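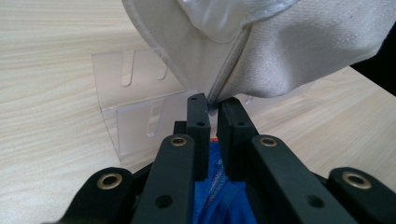 Off-white fabric with a stitched seam, gripped at its lower edge.

Sep 20, 2026
By the Meeting Secretary

Wemville Kitchen Managers' Group
Minutes of the regular meeting

The chair opened the meeting with thanks to the Paterson kitchen for having us and for the coffee, which was very much appreciated after the drive some of us had. All the member kitchens were represented, the Rorkville school kitchen joining by phone for the first part and then, once the line had dropped a couple of times, by speaker phone from the manager's car, which worked much better.

Minutes of the last meeting

These were read and accepted with one correction. The earlier minutes said that the Paterson ice bin had been replaced in April. It was the bin door that was replaced in April, and the bin itself is the same one they have always had. The secretary is sorry for the mix-up and has fixed the copy in the binder.

Ice machines, the summer just past

Most of our time went to ice, as everyone expected it would. The main kitchen at Wemville has a Varnix machine that is rated to make 600 pounds a day, and for most of July and August it came nowhere near that, so that the staff were buying bagged ice to get through the lunch service and storing it wherever there was a bit of freezer shelf to spare. The manager was good enough to bring along the log sheet and went through it with us at some length, and we were all glad of it, as most of us have had the same trouble at one time or another and had never written any of it down.

The service technician had come out twice. On the first visit the machine was cleaned and descaled, and production picked up for a week or so and then slid back again. On the second visit the technician hung a thermometer on the wall beside the machine and left it there through the lunch rush, and it read 81 degrees. The machine is air cooled and sits in a narrow back hallway next to the dish room, and it had been pulling in warm air from the dish machine on one side and its own warm exhaust on the other. The technician explained that the rating on the sales sheet is worked out for cooler air and cooler water than most kitchens can offer in the middle of summer, and that the number on the sheet should be read as a best day. Several members said they wished they had understood this before they ordered.

There was a long and friendly discussion of what might be done about the hallway. Moving the machine across to the dry storage side would mean a new water line and a new floor drain, and the building owner would have to agree to the drain. Leaving it where it is and adding an exhaust fan would cost less, though one member pointed out that a fan in that spot would likely pull steam through from the dish room every time the swing door opened, and then we would have traded warm air for warm, wet air. The manager will get a price for both and bring them to the next meeting. In the meantime the boxes of takeout lids that had been stacked against the air intake have been moved, and everybody agreed this was a fine thing to have done whatever else happens.

Water filters

The group went on to filters, a subject that has been carried over more than once. The kitchens have all been changing their ice machine filters on different schedules, some by the calendar, some by the pressure gauge, and at least one (the secretary's own, it must be admitted) whenever the ice began to look cloudy. The chair read out the page from the Varnix manual, which asks for a change every six months or sooner if the pressure on the outlet side falls below the marked line. Our water is hard in this part of the county, and the feeling in the room was that sooner would be the usual case.

It was proposed that the kitchens buy their cartridges together to get the case price. The supplier's smallest case order at that price is 100 cartridges, and there was some laughing at that, as it would keep us all going for a good many years and the cartridges do have a date on them. The chair will ask whether the supplier would split a case with another group, and whether the price holds if the delivery is spread out.

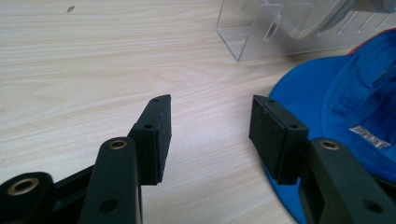 Paterson asked that it be put in the minutes that a new filter had done nothing for their slow ice, and that what had helped was having the water inlet valve looked at, where the little screen was packed with grit from the street work. They felt the group should check that screen before spending money on cartridges, and that anyone doing so should shut off the water first and have a bucket ready, as they had not. This was received with a good deal of sympathy, and it was agreed to add the inlet screen to the shared checklist.

Cleaning the bins

Rorkville raised the matter of the scoops. At their last inspection they were marked down for a scoop left lying in the ice with the handle buried, and they have now mounted a holder on the outside wall of the bin. They are very happy with it and would recommend it to anybody. The question of how often the bins themselves should be emptied and washed was talked over for quite a while without our settling on one answer for every kitchen. Those with a quiet day in the week find it easy to let the bin run down overnight and wash it before opening. The busier kitchens do not have such a day, and would need to have ice brought in from another kitchen for the morning. Wemville kindly offered, once its own machine is behaving again.

Agreed: each kitchen will write its own bin schedule and post it by the machine, with a space for initials.

Actions carried forward

Item 1. Prices for the exhaust fan and for moving the machine at Wemville. Wemville kitchen manager.
Item 2. Split case of filter cartridges. Chair.
Item 3. Inlet screen to be added to the checklist and fresh copies sent around. Secretary.

Any other business

A member asked if the group might look at dish machine booster heaters next time, and the chair said yes, gladly, if ice leaves us any room. Rorkville has offered to host and says there is parking behind the gym.

The meeting closed after a short walk back to look at the Paterson bin door, which shuts beautifully.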